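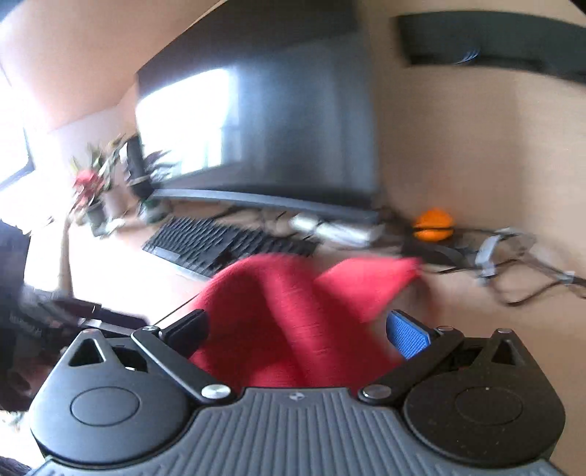 Memolley field tapes – README

Hi, and thanks for downloading this! Memolley is my pile of improvised noise recordings, made over a couple of long winters in Ventura and finally sorted into folders a stranger could use (I hope).

What you get

There are 27 recordings, all WAV, all stereo. Most are me on bowed cymbals, a detuned zither and a shortwave radio. The last 2 are the Clultard sessions, where I only used my voice and a tape loop, and they're a lot louder than the rest – please turn your headphones down first!

The file names start with the tape number, then the side, then a word or two I scribbled on the case. A "b" at the end means a second transfer. I kept both when I couldn't pick a favorite.

The notes file

notes.txt has one line per recording: tape, instruments, and anything odd I heard while transferring. Tape 9 runs slow all the way through. I tried correcting the pitch and liked it less, so it's still slow.

What I did to the sound

Very little. I cut everything below 100 Hz on the Tidden tapes (terrible hum, my fault, bad cable) and trimmed the silence at both ends. No noise reduction anywhere – hiss is half the fun with this stuff.

Using it

Sample it, chop it up, play it backwards in your own set. Credit "Memolley" somewhere if you release something, and don't resell the files as they are.

Still to do

The December tapes aren't in yet. Side B of tape 14 is missing too, and I'm still going through boxes for it.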